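Olside Walking Football: your questions answered

New to the club, or thinking of coming along? Have a read, then come and play!

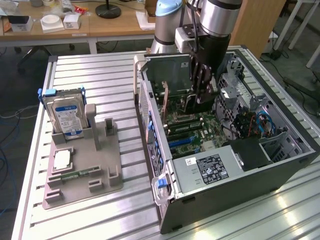
Do I need to have played before?
Not at all. Plenty of our lot hadn't kicked a ball since school, and a few never had. Julián Toledo runs the beginners' group and he's brilliant with first-timers.

How is it different from ordinary football?
You can't run, with or without the ball. It sounds easy until you've tried it! Passing matters far more, and you'll be amazed how quick a good side can look at walking pace.

Who can join?
Anyone aged 40 or over, men and women, all in together. Our oldest regular is a demon in the tackle (well, the interception – we don't allow heavy contact).

What should I wear?
Trainers or astro boots, please, no metal studs. Shin pads are a good idea. Bibs are provided.

Do you play matches?
Yes! We have 26 players signed up for the league, and the Gurnine Cup comes round every December. Last time we lost the final on penalties to Bosesia and we're itching for another go.

Can I just come and watch?
Of course. Bring a flask and make some noise.

Who do I contact?
Nestor Dumlao looks after new members. Catch him by the pitch before kick-off or leave a message at the clubhouse.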